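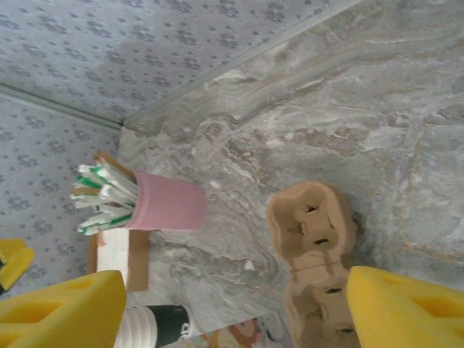 A pink cup of paper-wrapped straws on its side, as the wrist camera at Stureck's test counter gets it.

By Godfrey Minja
Aug 22, 2024
2 min read

The cup is the easy part. Any decent detector will find a pink thing on gray marble and feel good about itself. The straws are where the software at Stureck starts to sulk.

Its perception stack, a package called Ovomell, wants every object to be one object. A cup holding a bundle of straws is either a cup with a strange hat or a small crowd, and the code changes its mind between camera frames. The planner downstream, Horrocks, has to pick a grasp anyway. For most of last October it picked the straws, with great confidence.

The fix was dull, as the good ones tend to be. Ovomell now passes along its doubts. If it can't decide where the cup stops, it sends Horrocks two outlines and a score for each, and Horrocks looks for a grasp that works with both. When there isn't one, the arm moves the camera and looks again. The team logged 1421 attempts on cluttered counters before they trusted it, and 158 of those ended in a second look.

Then there is the marble. Veins look like edges, tile seams look like edges, and a power outlet lying on the counter has slots dark enough to pass for holes in the world. An early build planned a careful detour around a beige streak. I have watched the replay more often than I should admit – the arm gives that streak the respect you'd give a sleeping dog.

Nobody at Stureck will promise a date for the next release. The issue tracker stands at 41 open tickets, and the oldest is titled "straws (again)."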